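# Small frames, big wall: notes for the hanging talk

20th July, main hall. Talk runs 39 minutes, then questions. Vasanthi Ramasamy speaking, Muthu Nadar on slides.

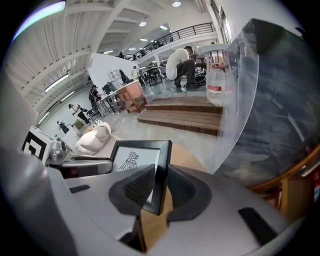

**Opening**

- Say hello, say where the restrooms are, ask people at the back to move up.
- Who has hung a group of pictures at home? Who has filled the holes and done it again? Wait for hands.
- My subject tonight is small work. A large painting mostly looks after itself on a wall. Small drawings get lost, and the hall we show in every November is tall and white.

**1. Frames**

- Thick black border for line drawings on white. The border stops the paper from fading into the wall.
- Thin frames are fine in a hallway at home, where you stand close.
- The Bimwood samples go around now. Start them on the left side. Please send them back to the front.
- Mention that I don't like gold on ink drawings. Muthu disagrees – let him say so, but keep it short.

**2. Laying out on the floor**

- Always lay the whole group on the floor first. A wood floor is good for this because the boards give you straight lines.
- Put the darkest piece down first and build out from it.
- Stand on a chair to look. Take a phone picture, change two things, take another.
- Last November we had 124 pieces and 65 of them went up on the first day. The rest waited while we argued over the long wall. Pause here, the people who were there will laugh.

**3. Lights**

- Round ceiling lights put a spot on the glass if the picture leans forward. Tube lights give a long streak.
- Check from where a visitor stands, and then from a seat.
- A small tilt fixes most of it. Felt pads on the bottom corners, both the same thickness.
- If someone asks about non-glare glass: yes, it helps, and it softens fine lines a little. I use it for photos and leave it off drawings.

**4. Carrying and wrapping**

- Hold a small frame by both sides, never by the top edge.
- Clear plastic sheet over a stack for one evening is okay. Take it off before you store anything, paper needs air.
- Face to face, back to back, card in between.
- Skip the story about the Nair collection if we are past the half hour.

**Muthu's part (5 minutes)**

- Hooks and wire. He has his own cards.
- Remind him to use the microphone.

**Questions**

- Likely ones: rented walls, damp rooms, cost of framing.
- For rented walls, adhesive strips for light frames only, and press for as long as the packet says.
- Sign-up sheet for the November hanging is by the door. Chairs get stacked before anyone leaves.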